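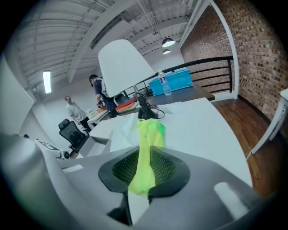
Milan Van den Broek

Speaker notes: Task lighting in shared study rooms
Wanstead, 2022-01-21

Slide 1. Title. Leave it up until the doors are shut. Mention that questions go at the end.

Slide 2. Define the terms. Lumens describe what leaves the lamp, lux what lands on the desk. Half the complaints we read at Gisville mixed the two up. Give the inverse square rule once, in words: double the distance, a quarter of the light. It holds for a small source and only loosely for a wide shade close to the page.

Slide 3. Ceiling lights only. Readers sit with their backs to the fittings and work in their own shadow. Show the Gisville floor plan, then the same plan with the desks turned round.

Slide 4. Adding a desk lamp. The shade matters more than the bulb. A deep cone hides the bulb from the person opposite — a shallow one does not. Our bulbs were 800 lumens at first. We changed to 600 in May and left the shades alone. Pause here, people usually want to write this down.

Slide 5. Glare. A pale, glossy top throws the lamp back at the reader. Place the lamp to the side, opposite the writing hand, and tilt the shade until the bright patch moves off the line of sight. Matt tops are more forgiving.

Slide 6. Phetsri and Skoltumau. Same lamps, different wall colours. Do not compare the two directly, the window sizes differ. Say so before someone in the audience does.

Slide 7. Cables and switches. Switch on the base or on the cable, within reach of a seated person. Keep this to one minute.

Slide 8. Contact details. If time is short, skip 6 and go straight from 5 to 7.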